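Ticket 3745: welcome emails going out twice, and a workbook that won't download
Opened by: Sneha Dubey
Product: Sanarico (course and client portal)
Status: open, waiting on me

**2 January 2024, first message**

Hi team! Happy new year, and sorry to be the person who lands in your inbox first thing. I run a small coaching practice called Dristesa (career changes mostly, plus a group program for folks coming back to work after a long break) and my January program opened this morning. Two things are going wrong and I can't tell if they're related.

1. Everyone who signs up gets the welcome email twice. Same subject, same text, a minute or so apart.
2. The week one workbook gives people a blank page when they click Download. It's a PDF and it opens fine on my own laptop.

I have 68 people enrolled so far, and a bunch of them have written to me already (very sweetly, they're a nice group). I'm on the middle plan, the one with 600 contacts, and my account page says I've used 496, so I don't think I've hit a limit.

What I tried before writing:

- Logged out and back in, cleared the cache, the usual
- Tried Chrome and Firefox, same blank page in both
- Uploaded the workbook again under a shorter name
- Turned the welcome email off and on again (this may have been a mistake, I got a third one)

**Reply from support, pasted from email so I have it all together**

> Hi Sneha, thanks for the detail. Could you check under Automations whether there's more than one rule with "joins program" as the trigger? For the workbook, please tell us which folder the file sits in and whether the folder is set to Private.

**Me again, after lunch**

OK, you were right about the first one! There were two rules. One was the one I made in December, and the other was left over from the September group, when I was using Breltar for my mailing list and had it hooked up to the portal. I thought disconnecting Breltar would take the rule away with it, but no, it was sitting there with a little green dot next to it. I've deleted it and signed up with my spare address, and only one email came. Hooray.

The workbook is still blank. It's in a folder called "Week 1 final NEW" (don't judge me) and yes, the folder says Private. I switched it to Members and waited ten minutes. Still blank for my test member, in both browsers. The video lessons in the same folder play with no trouble, and the audio check-in plays too, so it's only the PDF.

I also tested the lesson page itself to see if attachments were the issue.
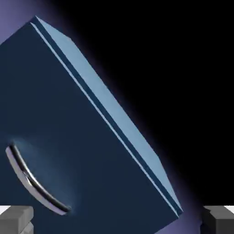
*Navy panel with a curved silver handle, between two gray gripper fingers*

So pictures, video and audio are all OK and the PDF isn't. The PDF was exported from Amegashie, the worksheet maker, with the fillable boxes turned on so people can type their answers to the values questions. Could that be it? My other PDFs are plain ones and I haven't had a complaint about those.

**Reply from support**

> Good find on the duplicate rule. Fillable forms can trip up our in-page viewer. Please export a copy with the form fields off, upload it as a new file (don't replace the old one) and try the download again.

**Last one from me for today**

Did that, and the plain copy downloads! My test member got all the pages. I've put it up for the group with a note saying to print it or write in a notebook for now.

I'd still love the fillable one to work, though, because a few of my clients do everything on a tablet and typing in the boxes is half the point for them. Please leave this ticket open. I'll send you the original Amegashie file tomorrow morning, once I've found which of my three copies is the real one.

Thanks so much,
Sneha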